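Two hands are better than one: a month with the new hand-held grippers

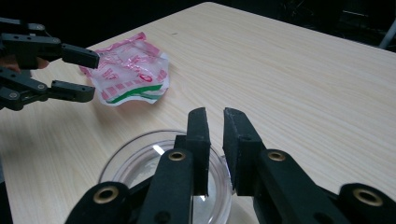

One gripper at the clear bowl, the other beside a crumpled wrapper.

If you've walked past the bench room in August and heard cheering, that was us, and it was mostly about a sweet wrapper.

We have been trying out two sets of hand-held grippers side by side, the Nirham pair we bought in the spring and a Sesero pair on loan until the end of the month. Both work on the same idea: you hold one in each hand, do an ordinary job with the fingers, and the recordings go to Jussara Marinho for training the arms. What we wanted to know was which pair lets you do small, fiddly things without fighting the tool.

Elba Godoy picked the tasks, and she was not kind to us! Stacking cups was fine on either pair. Folding a cloth was fine too, once we had all learnt to keep our elbows in. Then came clear bowls and thin plastic wrappers, which are a proper headache. A see-through bowl on pale wood is hard for the cameras to make out, and a wrapper changes shape the moment you squeeze it.

So, the numbers. We logged 968 attempts with the Nirham pair and 945 with the Sesero pair, shared between seven of us (thank you to Gleice Lins, who did far more than her share and still came back after lunch asking for another go). Jussara is still going through the recordings, so please don't quote anyone on a winner yet. What I can pass on is how they feel to use.

The Nirham is the stiffer of the two. You have to pull the trigger like you mean it, but the fingers close squarely and stay where you put them. The Sesero is a joy for light things, and Genivaldo Barros was lifting wrappers by a single crease with it on his first morning. It does tire the thumb, though, and after six long sessions I was swapping hands between takes.

We also changed the finger pads halfway through, from hard to soft, and I wish we'd done it on day one. Bowl rims slip so much less! Elaine Rocha cut the new ones from a sheet of Dasidstead rubber and has enough left over for anybody who wants to try them on their own kit. Ask her nicely and bring your screws in a labelled bag.

Next up is the Nogueira controller, which should let us play the recordings back on both arms at once. We'll start with the cups and work up to the wrapper. If you'd like a turn before the loan pair goes back, the sign-up sheet is on the bench room door, and mornings are quieter.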